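Feb 18, 2020

The hall closet, part two

I promised I'd come back to the hall closet once it was finished, and it's nearly finished, so I'm going to call that good enough and put the kettle on.

If you read my last post you'll remember the state of it. We moved to Ullby in August and everything that didn't have a home went in there, and then the door got shut on it for the whole winter. Coats, the ironing board, a bag of bags, the good tablecloth, a tent we have never once put up. I'd open the door a crack, throw in a scarf and walk away quickly (you know how it is).

So last week I took the lot out and laid it along the hallway floor. It took almost 40 minutes just to empty it, and then I had to climb over everything to get to the bathroom, which is a great way to make yourself keep going. I sorted it into 4 heaps: keep, wash, give away, and the heap I didn't want to think about. That last one was the biggest by a long way.

The shelves were the real problem. Whoever put them in set them so far apart that you could stand a small child on each one, and anything folded just turned into a leaning tower. I bought 2 more boards at Leemans, the hardware store down in Skurnero, and the man there cut them to length for me while I waited. One was a hair too long all the same and I had to sand the end of it on the back step in my winter coat.
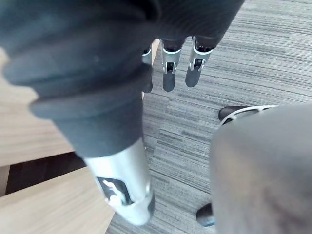 Once the boards were up I put the towels and sheets at eye height, with the tablecloth on top of them where it won't get creased, and the winter things lower down in baskets. I had 5 baskets already, from the old place in Grodgate, and they fit as if somebody had measured — I certainly hadn't! Gloves and hats have one between them, and I've left one free for whatever comes home in people's pockets.

The ironing board still has nowhere to go. I tried it on a hook inside the door, but then the door won't close, and I tried it at the back, but then you have to move all the coats to get it out. At the moment it's behind the bedroom door and I bump my elbow on it every morning.

The tent is staying, by the way. I know. I'd like to have one summer here before I give up on it.

Next up is the cupboard under the stairs, which I haven't opened all the way yet. If any of you have a clever way of storing an ironing board, please leave me a comment.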